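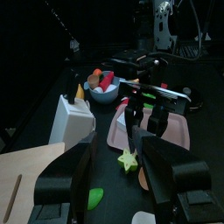
Toy food in a light blue bowl on a black tabletop, with a pale pink tray to the right.

Play food, also called toy food or pretend food, is a class of children's toy made to resemble things people eat. It is usually sold with a supporting cast of bowls, trays, pans and small appliances, and is used in pretend cooking, pretend shopping and pretend restaurants, the last of which are known for slow service and a menu that changes while the customer is ordering. Play food is made in wood, plastic, felt, and less often tin or plaster. It is not edible, a fact printed on most packaging and tested in most households.

Terminology

Sellers generally divide the field into "food" and "kitchen," the first covering anything that would be eaten and the second anything it would be eaten from. Collectors add a third heading, "unassigned," for pieces whose identity has been lost. A yellow wedge may have begun life as cheese, lemon, banana or a slice of pie, and once separated from its box it will answer to any of them. White rounded pieces are sold as eggs in some countries and rice balls in others, sometimes from the same mold. The red elongated piece found in a large share of sets is cataloged as a sausage, a pepper or, in one Lykkegaard price list, "long red."

History

Miniature food made for dollhouses is older than play food in the present sense and differs from it mainly in scale and in who was allowed to touch it. Dollhouse dinners were commonly glued to the plate. Food meant to be picked up, served and thrown came later, along with toy stoves and toy grocery counters large enough for a child to stand at.

The Danish workshop Lykkegaard began with turned wooden fruit and added vegetables only after some internal resistance. Its founder, Lærke Thygesen, held that a child could tell a pear from an apple by the outline alone and that paint was therefore a luxury. The first unpainted range sold poorly. The second, painted, remained in the catalog for 16 years and included a leek so long that it did not fit in any of the firm's own bowls.

Zorketia, a maker of molded plastic sets, took the opposite view and colored everything. Its Handodon line was sold by the tub, and the largest tub held 1404 pieces, a number the company put on the lid in type bigger than its own name. The count was later disputed by the writer Fahad Bukhari, who pointed out in his survey of toy kitchens, The Wooden Egg, that it included each half of every item that came apart. Zorketia kept the number and made the type smaller.

Medilwood, which had previously made drawer knobs, entered the trade in January of the year the knob business closed. Many of its early tomatoes are, on inspection, knobs.

Types

Solid pieces are the simplest kind and the hardest to break. They include eggs, sausages, buns and most fruit, and they roll under furniture.

Cutting food comes in sections joined by hook-and-loop pads, pegs or magnets, and is sold with a blunt knife. The sections part with a crunch that many children regard as the whole point of the toy. Halves of different foods will usually join to each other, so that a set in regular use drifts toward a population of fish-carrots.

Felt food is sewn or cut flat and is favored for sandwich fillings, lettuce and fried eggs. It is quiet. It also collects hair, and secondhand felt bacon is rarely described as being in excellent condition.

Hollow plastic food is light and cheap and can be dented back into shape with a thumb, within limits.

Tableware and appliances

Bowls and trays are generally made in pale colors, light blue and pale pink being long-standing choices. The raised rim on a toy tray is meant to stop the food from sliding off during delivery. It is a low rim and the waiters are short, and results vary.

Toy appliances tend to be white and box-shaped, and the simpler ones can be hard to identify with any confidence. A plain block with a rod or handle may serve as a mixer, a toaster or a coffee machine according to demand. Slotted wooden boards raise similar problems. Bukhari gives five pages of his survey to boards of this kind and reaches no firm view on what the slot is for.

Scale

Play food follows no common scale. A grape may be the size of an egg, the egg the size of a lemon, and the chicken smaller than all of them. Manufacturers size each piece for the hand and for the rules on small parts, which vary by country and by the age printed on the box. The effect is most noticeable in mixed collections, where a cup may be too small for the strawberry beside it.

Lykkegaard tried for a time to sell everything at one-third life size. The peas were withdrawn before release.

Use and care

Pretend cooking often departs from accepted kitchen practice. Eggs are fried in the shell, soup is made from whole cobs of corn, and a single meal can involve up to 15 ingredients and no heat. Adults invited to eat are expected to make chewing noises and to finish what they are given. Asking for salt is usually allowed.

Painted wood is wiped with a damp cloth and left to dry in the air. Soaking may raise the grain and lift the paint. Solid plastic can be washed in warm soapy water, while hollow pieces need to be squeezed out afterward, or they will do it themselves later on somebody's lap.

Storage is normally a single bin. Sorting systems with labeled compartments exist and are bought mostly by people who do not play with the food.

Collecting

Complete sets bring far more than loose pieces, and the small green items go missing first. Early Medilwood tomatoes are sought by toy collectors and, separately, by people restoring dressers.

See also

Dollhouse miniatures
Toy kitchen
Display food
Drawer knob

Page last edited 10/03/2022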